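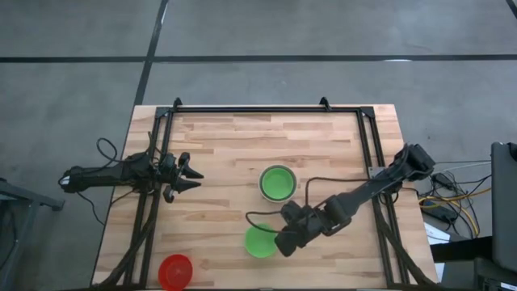

Two-arm table, bowls and lid task. Wetico, Drekilville.

HELPERS AND VISITORS WANTED - Wetico Open Day, 5th August

Posted by: Rocío Bautista, open day desk
Type: one-day paid helpers, plus unpaid visitor drivers (see below, two different things, please read before you write in)

Short version. We're opening the robot hall to the public for one day and need people. Two groups.

1. FLOOR HELPERS, paid
20 places. Full day, one break in the morning, longer one at lunch. Flat $569 for the open day plus a training evening the week before. Both or neither, sorry, can't split it.

What you'd do: meet groups at the door, walk them down the hall, keep folks behind the line, hand things back to the person running the table. Reset objects between turns. Answer the easy questions and pass the hard ones to whoever is on shift. No engineering background needed. Good voice helps, the hall gets loud when its full.

What we need from you:
- 18 or over
- OK on your feet most of the day
- closed shoes, hair tied back, no dangling sleeves or lanyards near the arms
- patient with kids. And with their parents

Spanish or Czech a big plus, we've got a group coming from Tichý and not all of them are comfortable in English.

2. VISITOR DRIVERS, unpaid
Never touched a robot arm? Good, thats who we want. You sit down with one of our operators, get a short intro, then drive the arms yourself. Household stuff: pick up a bowl, move it over another one, set it down.
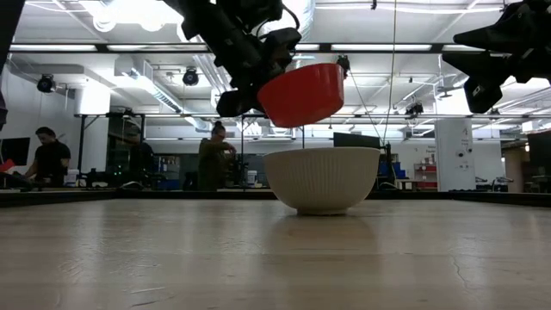
Turns are 5 minutes each and there'll be a line, so sign up for a slot if you don't want to stand around. Dropping things is fine. Going slow is fine. Afterward you fill in one page on how the controls felt, what annoyed you, whether you'd do it again. We read all of them, and the comments go into the next round of changes in October.

Drivers under 16 need an adult with them the whole time. Tell us ahead if you use a wheelchair and we'll set up a seat at a good height.

THE DAY ITSELF
Doors at 10, last group in at 3:30. We expect 800 visitors through, in small groups. Clesto is bringing lunch for helpers (veggie option yes, vegan ask me). Free parking behind the building but it goes fast, take the bus if you can. Photos OK in the hall, just no flash by the tables please.

HOW TO APPLY
Helpers: send a few lines on who you are, any work with the public, and your shirt size. No résumé needed. Put HELPER in the subject line.
Drivers: name, age, morning or afternoon. Put DRIVER in the subject line.

Both go to the open day desk at Wetico, use the contact form on our visit page. Helper spots are filled in the order they come in once we've had a quick call with you, so dont wait. If you don't hear back within a week, write again, the inbox is a mess right now.

Rocío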